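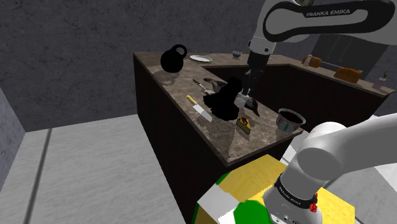 Page 3 of 1147

Isgate kitchen pack: object turns solid black, worth the money?

Ognjen Popescu
I'm on the trial of the Isgate kitchen pack, the one Estholm sells as an add-on for their simulator. The arm loads fine and so does the marble. But there's a big lump behind the slice of pie with no texture at all, just flat black, and the gripper is hovering over it as if it knows what it is. I don't. The duck decoy beside it has its colours. Is this my set-up or the pack? I'd like to know before I pay for the full licence in November.

Tâm Vương
Most likely a missing material. Open the log and search for the object's name - if the texture path points to a folder you don't have, re-download the assets and clear the cache. Mine did the same until I moved off build 1012. As for the money, the full pack claims 3000 objects and I'd call most of them usable. Grasping is decent on mugs and terrible on anything floppy. Check the collision shapes before you train on it, whatever colour it ends up.

dmytriv_fan
just use Dmytriv, its free. havent tried the kitchen one

Ognjen Popescu
Path was wrong, re-downloading now. Ta.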